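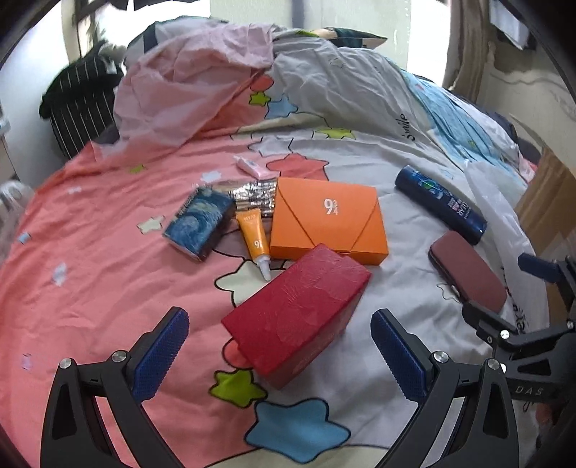

Can boxes and tubes go in the same compartment?

Boxes and tubes are kept in separate compartments. Boxes go in the base tray, standing on edge or lying flat, and tubes go in the side channels with the cap end up.

4. Sorting and loading small items

This section covers the first loading of the Pesonen Trovulgate small-item case. It applies to the bedroom version and the travel version. Where the two differ, the difference is given in a note. Assembly of the dividers is covered in section 3. Cleaning of the liner is covered in section 6.

Before starting, the case should be assembled, with the lid open and the liner fully seated in all corners.

4.1 Choosing a surface

Load the case from a flat layout. Do not load it directly from a drawer or bag. A bed is a suitable surface for most households. It is wide and soft, and glass containers are less likely to break if they tip over. A table may be used if it has a raised edge or if a folded towel is placed along the open side.

1. Clear the surface of pillows and clothing.

2. Pull the sheet reasonably flat. Small wrinkles do not affect the procedure. Deep folds should be smoothed out, as blister sheets and small caps can slide into them.

3. If any container is known to leak, cover the surface with a towel or a washable cloth.

4. Place the open case at the foot of the bed, with the hinge side facing away from you.

Note: On a light or patterned sheet, foil sheets and clear nozzles are easy to overlook. Run a flat hand over the sheet when the layout has been cleared.

Caution: Keep small children and pets out of the room while medicines, adhesives or cosmetics are laid out. Do not leave the layout unattended.

4.2 Laying out the items

1. Empty the old drawer, bag or pouch onto the middle of the surface.

2. Spread the items until few of them overlap. A loose group is sufficient at this stage. Rows are not required.

3. Turn printed faces up wherever the print is needed to identify the contents.

4. Put the largest box nearest to you. It is loaded first and sets the position of the movable divider.

5. Put bottles and long cases on one side of the layout, and tubes and foil sheets on the other.

The large red box in the layout at the head of this section is a base item. The orange tube and the small pale pink tube are channel items, and the silver blister sheet goes in the lid pocket. The mauve-brown case is treated as a long item and is loaded with the dark bottle.

Note: Color is not a sorting criterion. Items of the same color frequently belong in different compartments. A box and a tube with matching print should be checked separately.

4.3 Checking the items

Check each item before it is loaded. The check is done once for the whole layout, working from left to right.

1. Read the expiration date, if there is one. Set expired items aside in a separate bag. Do not return them to the layout.

2. Press each cap or nozzle cover down and turn it until it stops.

3. Squeeze tubes lightly near the crimped end. If product appears at the nozzle, wipe it and refit the cap. A tube that still leaks must not be loaded.

4. Open any box whose contents are uncertain. If the box is empty, discard it or flatten it.

5. Check blister sheets for open cells. Sheets with torn foil over a filled cell should be set aside.

6. Close all clasps on hard cases.

Caution: Do not transfer medicines to unmarked containers to save space. The name, strength and expiration date must stay with the contents.

Caution: Adhesives, solvents and lighter fuel must not be stored in the same case as medicines or cosmetics. If the contents of a tube cannot be identified from its label, treat it as an adhesive and keep it out of the case.

4.4 Setting the movable divider

The movable divider separates the base tray from the long bay. It is held by friction and by a tab at each end.

1. Lift both tabs.

2. Place the largest box in the base tray, against the fixed wall.

3. Slide the divider toward the box until it touches, then move it back by the width of a finger.

4. Press both tabs down. Each tab clicks when it is locked.

5. Pull the divider upward gently. If it lifts, release the tabs and repeat step 4.

The long bay must remain at least 30 mm wide after the divider is locked. If it is narrower, the box is too large for the base tray in its present position. Turn the box on edge and set the divider again.

Note: Boxes with an embossed or creased top may catch on the liner. Insert them with the plain side facing the divider.

4.5 Loading

Load in the order given. The case can be loaded in another order, but the lid pocket is difficult to reach once the side channels are full.

1. Base tray. Insert the largest box first, then the flat boxes, then the small boxes. Flat boxes that close like an envelope are inserted with the flap toward the fixed wall.

2. Lid pocket. Insert blister sheets flat, with the foil side facing the lid. Do not fold them.

3. Long bay. Insert bottles with the cap toward the hinge. Insert glasses cases and other long cases on top of the bottles with the clasp facing up.

4. Side channels. Insert tubes singly, cap end up. If a tube is shorter than the channel, put a folded tissue under it.

5. Remaining space. Fill gaps in the base tray with soft items such as cotton pads. Do not fill gaps in the long bay.

6. Close the lid without pressing. The lid should meet the rim along its full length.

If the lid stands open at one corner, the cause is usually a tube that has been inserted upside down or a box standing on its short end. Open the lid, correct the item and close the lid again. Do not force the latch.

The total load must not exceed 2 kg. The handle and the hinge are rated for this load with the case carried upright.

4.6 Notes for the travel version

The travel version has one side channel and no removable liner. The interior volume is 2,732 cubic centimeters with the movable divider taken out.

1. Remove all liquids in containers over 100 ml if the case is to be carried as hand luggage. Check the limit that applies to your route before departure.

2. Place the remaining liquids in a clear bag and put the bag in the base tray, on top of the boxes.

3. Carry prescription medicines in their original boxes.

4. Lock the latch by sliding the catch toward the hinge.

Note: The catch is not a security lock.

4.7 Contents card

A blank contents card is supplied in the document sleeve behind the lid pocket. Filling it in is optional for the bedroom version and recommended for the travel version.

1. Write down the items by compartment, in the order in which they were loaded.

2. For each medicine, enter the expiration month as printed on the box.

3. Return the card to the sleeve with the written side visible.

4. When an item is used up, cross it out. Do not erase it until the next full layout.

Use a pencil or a ballpoint pen. Felt-tip ink can transfer to the sleeve.

4.8 Repeating the layout

Repeat the full layout from 4.1 twice a year. May and November are convenient for households that also change seasonal items at that time. Between layouts, items may be replaced one at a time without moving the divider, provided that the new item is the same size as the old one or smaller.

Repeat the layout sooner if:

- a container has leaked in the case
- the lid no longer closes without pressing
- the largest box has been replaced by a larger one
- the case has been dropped while loaded

After a leak, empty the whole case, including compartments that look clean. The base tray and the long bay share a drain groove under the liner.

4.9 Faults during loading

The divider slides when the case is tilted.
One or both tabs are not locked. Empty the long bay, then repeat 4.4, steps 4 and 5.

Tubes fall over in the side channel.
The channel insert is missing or reversed. The ribbed face of the insert must face inward.

The liner lifts with a box.
The liner is not seated in the corners. Remove all items from the base tray and press the liner down, starting at the hinge side.

The clasp of a hard case scratches the lid.
The hard case is too tall for the position above the bottles. Move it to the floor of the long bay and place the bottles beside it, or store it outside the case.

The lid pocket sags.
Too many blister sheets have been inserted. Remove sheets until the pocket lies flat against the lid.

4.10 Replacement parts

Dividers, tabs, channel inserts and contents cards can be ordered from the Pesonen parts counter in Stirkport or from the Jovport warehouse. State whether the part is for the bedroom version or the travel version. Liners are supplied for the bedroom version only.

Text of this section: Orvokki Lindqvist. Technical check: Nelli Tuominen.

Continue with section 5, Wall mounting and shelf placement.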